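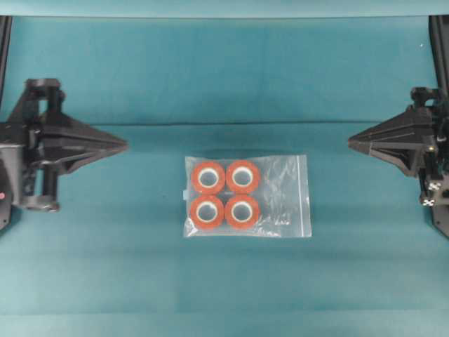 Section 4 covers marking and setting up the Ivitz indoor badminton court on a hard gym floor. Read it to the end before you open the net bag, as the posts go up after the lines are down. The kit comes without floor tape, so buy this ahead of time. A bright color is easiest to follow during play, and red-orange tape shows well on both pale wood and gray vinyl. Keep the rolls flat in a clear zip-top bag, two by two, so that the edges stay clean and you can see what you have left. Grit on the side of a roll will end up under the line.

Sun 13 September
By the Prarix Manuals Desk
5 min read

4.1 Before you start

You need 1,000 square feet of clear floor, a long tape measure, a chalk line, a utility knife, a dry mop and the layout card from the lid pocket. The card gives all court dimensions. If your card is missing, print a new one from the Ivitz support page.

Caution: Do not tape over a floor that has been refinished recently. Ask whoever finished it how long the coating needs to cure.

Note: Some floor finishes lift under any adhesive. Stick a short strip in a corner, leave it overnight and peel it back slowly. If finish comes up with it, use the Lirkau rubber line set instead and skip to Section 5.

4.2 Marking the lines

1. Dry mop the whole area. Wipe sticky patches with a damp cloth and let them dry.

2. Find the center of the floor and make a small chalk cross. All measurements on the card start from this point.

3. Snap a chalk line across the width of the court, through the cross. This is the net line. It is not taped.

4. Measure out to the four outside corners and chalk each one. Check both diagonals against each other. If they do not match, the court is out of square. Move the corners on one side until they do.

5. Snap the outside lines, then the service lines and the center lines. The center lines run from the short service line to the back line on each side of the net. They do not cross the area in front of the net.

6. Tape the outside lines first. Unroll an arm's length at a time, lay it along the inside of the chalk and press it down with your palm. Do not stretch the tape. Stretched tape shrinks back and leaves gaps at the corners.

7. Cut corners square with the knife, using light pressure. Slide a scrap of card under the tape so the blade does not reach the floor.

8. Tape the inner lines, then walk over every line in clean shoes.

9. Wipe off the chalk. Close up any tape left over and put it away from heaters and windows.

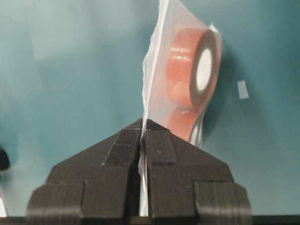
One school that tested this section for us wrote that its lines began to curl at the ends in November, when the heat came on, and that joints made in the middle of a line held up better than joints made at the corners. We have since seen the same in our own gym. If you run out of tape partway along a line, butt the new end against the old one and do not overlap them. An overlap catches shoes.

4.3 Standing the posts

1. Set one base at each end of the net line. The base centers should be 245 inches apart, which puts both bases outside the sidelines.

2. Load 2 weight bags into each base. Fasten the strap over them.

Caution: Never stand a post in an empty base. It will tip when the net is tightened.

3. Lift each post into its base with the cord hook facing away from the court. Turn the collar clockwise until it stops.

4. Hang the net from the post with the fixed hook, walk it across and loop the cord over the far post.

5. Turn the crank until the top of the net is nearly straight. The height should be checked at the center and again at each post, using the marks on the layout card.

Note: Posts made by Donati fit the same bases but have a longer collar. Use the gray spacer from the parts bag with these.

4.4 Taking the court down

Slacken the crank fully before you unhook the net. Remove the posts before the weight bags. Roll the net around its cardboard tube with the white band on the outside.

To remove tape, pull it back low and flat over itself. Rub any residue off with a soft cloth and the cleaner your floor supplier recommends. Do not use a metal scraper.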